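Home | Blog | Recipes | About | Contact

I gave up coffee in March and I have been tired, smug and a bit boring ever since, so I thought I might as well write about it.

Some background. I was up to six cups a day, and that's only if you count the way my doctor counts (I don't count the one you drink standing up). The first was at 5:40 before anyone else was awake, and the last was after dinner, decaf if I was being good and the real stuff if I wasn't. I slept terribly and told everybody it was the street lights. Then I added up what I had spent at Pultell, the coffee place across from my office, and the app very helpfully informed me that I had made 161 purchases in a year. Plus muffins!

So I quit. Cold turkey, like an idiot.

The headache came on the first afternoon and stayed for three days. It sits right behind the eyes, and no amount of water does a thing for it, although everyone will tell you to drink water. I was so foggy that I drove to the grocery store, walked every aisle, and came home with cat litter and one lemon. We don't run low on cat litter. I'm still using it.

What I missed most was having something warm to hold while I stared at my email. The drinking part was almost secondary.
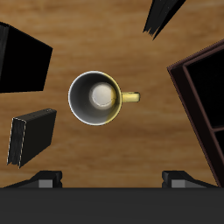
A mug on the table, my favorite sight at any hour.

I tried all the substitutes. Chicory is fine if you've never had coffee. Barley tea I liked a lot, and I still make a big jug of it when the weather's hot. There's a mushroom powder from a company called Nurov that my sister-in-law swears by, and I'm sorry, it tastes like the bottom of a flowerpot. I finished the bag anyway. It was expensive and I'm stubborn.

Where I ended up is plain rooibos with milk, and on weekends a hot chocolate made with far too much cocoa. (Yes, I know cocoa has caffeine in it. Please don't write to me, two of you already have.)

By week three I was sleeping through the night, and I mean properly through, waking up with pillow creases on my face. 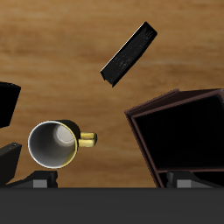

The evenings got longer too, which I hadn't expected. I used to hit a wall at four, have a cup, and then buzz around until midnight getting very little done. Now I run down slowly, like a regular person, and I'm in bed with a library book by ten. I've read more since spring than I did all last year, mostly mysteries, plus one enormous history of salt that I skipped through shamelessly.

I did have one cup in August, at a wedding, with the cake. It was delicious and I was awake until 3:15 with my heart going like a drum, reorganizing the kitchen drawers in my head. Haven't had one since, though the holidays are coming and my mother makes a very good pot. Ask me again in December.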